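Brendham heating retrofit – working meeting, December
Minutes: Pin-yu Lui
Started 2:10, one person on the phone

Last month's minutes ok, no changes.

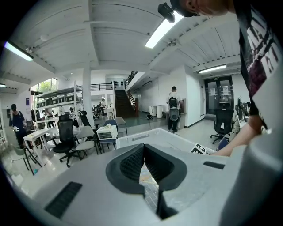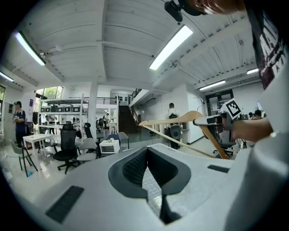
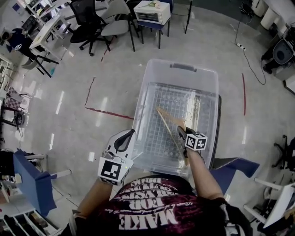
1. Flue runs
Abdelaziz drawing still shows the old route through the back wall. Won't work, too close to the window. New route goes up by the stairwell with 2 elbows. Drawing to be redone before we order anything.

2. Water heaters
Zulix quote came in – 4 units, delivery seperate. Price per unit is 446 more than the last quote and no explanation. Pin-yu to call and ask. If they won't move we go back to Sillulis, who were slower but cheaper.

3. Condensate drains
Long talk on this. Floor drain or pump? Floor drain is on the wrong side of the boiler room. Pump agreed for now, plumber to confirm the lift is ok.

4. Insulation
130 feet of pipe wrap needed for the basement. Left over roll can go on the short run by the meter. Check thickness first.

5. Thermostats
Tenants on the top floor still too hot at night. Valve probably stuck open. On the list since the fall – needs doing before the new units go in.

6. Permit
Form sent, no reply yet. Chase next week.

Any other business: key to the boiler room is missing again. Whoever has it please put it back on teh hook.

Next meeting: same time, January, date to follow by email.

Closed 3:25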